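About Guststead

Guststead is a small language school for adults. We teach English and Latvian in the evenings and, during the summer, also in the mornings. The school was opened by two teachers who worked before in a much larger institute and wished to have smaller groups. Today we are a team of seven teachers, and all of us have learned at least one foreign language as adults, so we know well how it feels to sit on the other side.

Our first classroom was one rented room above the Pētersons bakery. The smell of bread came up every evening at the time of the second lesson, and many of our first students still remember this better than the grammar. After four years we moved to the present building, where we have more light and a proper kitchen for the breaks.

How we teach

A group at Guststead has never more than seven students. We start every course with a short talk with each new student, in person or by telephone, and after this talk we propose a level. If the level is wrong, you can change the group in the first two weeks without paying anything extra.

We do not follow one textbook from the first page to the last. Our teachers prepare their own sheets, and for the beginners we use the Istent reading booklets, which were written by our own staff. They contain 31 short texts about daily matters: renting an apartment, visiting the dentist, writing to a neighbor about noise. Each lesson lasts 60 minutes. Homework is given, but it is short, and we correct it by hand.

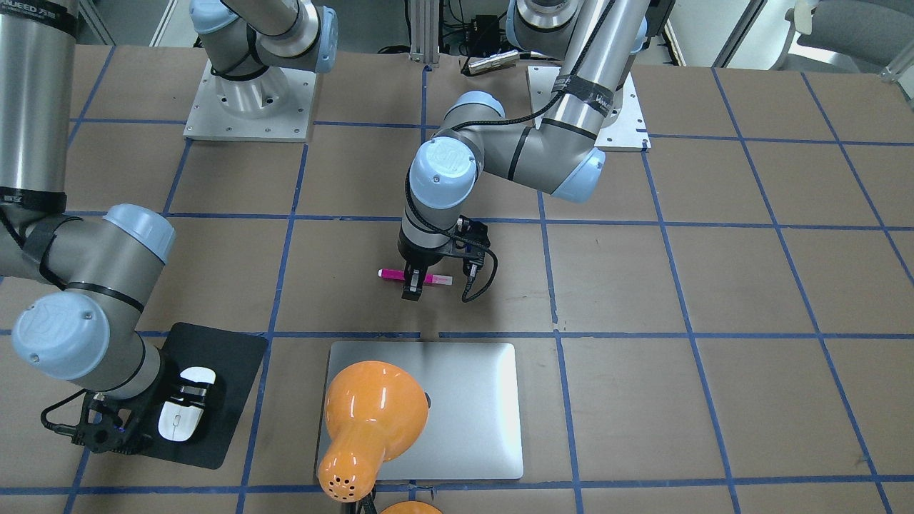
Courses and Groups

Evening groups begin in September and continue until the end of spring. Morning groups are held only in summer. For students who need the language for their work we offer the Plumard course, in which the group practices letters, telephone calls and small presentations. This course requires an intermediate level.

We have also a conversation circle, which is open to former students. There is no program for it. Somebody proposes a subject, tea is made, and the teacher helps only when a word is missing. Please bring your own cup if you can.

Our students

Our students are nurses, drivers, accountants, grandparents who wish to speak with grandchildren living abroad. More than half of them come to us because a friend or a colleague has been here before. We are very thankful for this, as we spend almost nothing on advertising.

Visiting us

You are welcome to sit in one lesson free of charge before you decide. Please write to the office a few days earlier, so that the teacher can prepare a copy of the materials for you. The entrance is from the courtyard, second door, and the bell is marked with the name of the school.

Page last updated: 20 Jul 2018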